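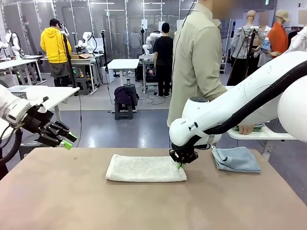
A towel with a lifted corner should be counted as unfolded and go back to the start of the line, one respondent to the draft wrote, whatever the rest of it looks like. The comment was among those received on the revised folding specification for flat terry goods, which Zerkcombe Linen Services released to its contract sites on 23 February 2017. The specification takes effect in March and replaces the single-page fold chart that has been in use since the Semaan plant opened.

The revision covers bath towels, hand towels and face washers in white and colour. It does not cover bath mats, robes or fitted items. Bed linen remains under its own document.

The main change is in how a finished fold is described. The old chart gave a drawing and a target size for each article. The new text, Issue 2, sets out a folded outline, a permitted deviation along each side, and a condition for the top face. An article passes if it sits flat on the table as a closed rectangle, with the hem inside the fold and the long edges parallel. Rumpling of the pile at the edges is permitted. Terry does not hold a crease the way sheeting does, and the authors have dropped the earlier requirement for a sharp edge on anything heavier than a face washer.

The white terry towel in the photographs has been brought to a rectangle of this kind, with some softness at its edges. The light blue piece to its right is folded more loosely and has a small loop of fabric at its upper left. Under the old chart there was no entry for a loop at all, and sites dealt with it in whatever way suited their shelving. The new clause requires hanging loops and corner tabs to be turned under before the final fold, so that they finish on an inside face. Where the loop is sewn at a corner and can't be turned under without distorting the outline, it may finish at the back edge of the stack, provided all articles in the bundle are laid the same way.

Bundle counts are also affected. Hand towels will continue to be tied in lots of 50, but the count is now taken after folding and not at the dryer. Semaan reported that around 1680 hand towels a day pass its folding tables, and that miscounts were mostly traced to articles pulled for refolding after the count had been entered. A pulled article will now be replaced from the same batch before the tie goes on.
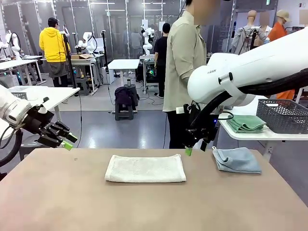

Filed under: Textiles and Laundry / Finishing

The comment period drew responses from 13 sites. Most dealt with the order of folds. The draft called for the towel to be folded lengthwise in thirds and then in half. Sites supplying narrow shelving preferred halves first, on the grounds that thirds leave an uneven build-up where the side panels overlap, and that the overlap shows as a ridge once several towels are stacked. The published version allows either order provided it is recorded on the batch sheet and is not changed within a bundle.

The respondent quoted at the head of this item also asked for a height limit on single folded articles. The authors declined. Pile height varies with the number of washes and with drying time, and a towel that has been tumbled longer will stand taller at the same fold. A limit applies to the tied bundle only, measured at the centre with no load on top.

Jonitz, which supplies the coloured range, asked that blue and green goods be kept out of the white tolerance table. Its submission noted that the coloured towels are woven to a lighter weight, slip more readily on a smooth table, and are more likely to open at the top layer when moved. This was accepted. Coloured goods have a separate table with a wider allowance on the short side and the same rule on loops. They are to be stacked with the folded edge to the front. Mixed colours in one stack are not permitted, although a white stack and a coloured stack may share a shelf.

A section on work surfaces is new. Tables are to be smooth, light in colour and clear of lint, with enough free area beside the article being folded to set down the finished one without overlap. Finished goods may be held on a side shelf or in a ventilated basket for up to one shift. Baskets must be perforated on at least two sides and are not to be filled above the rim, as compression at this stage opens the outer fold.

Inspection is by sampling. The inspector takes one article from the top of a bundle and one from the middle, sets both on the table, and checks outline, hem, loop and top face in that order. A raised corner is recorded as a minor fault if it lies down when smoothed once by hand and as a major fault if it lifts again. The stricter rule proposed in the comments, under which any raised corner would fail, was not adopted for flat goods but has been kept for face washers supplied to the Fesska hotel contract.

Refolding is to be done from fully open. Correcting a fold by tugging the outer layer is specifically excluded, as it tends to leave the inner panels out of square.

Copies of Issue 2 have gone to plant supervisors with the new batch sheets. Old fold charts should be taken down from above the tables when the new sheets go up. Sites that have laminated the old chart onto a bench top may leave it in place until the bench is resurfaced, marked as withdrawn. Questions about the tolerance tables go to the finishing desk at Zerkcombe, and questions about coloured stock to Jonitz.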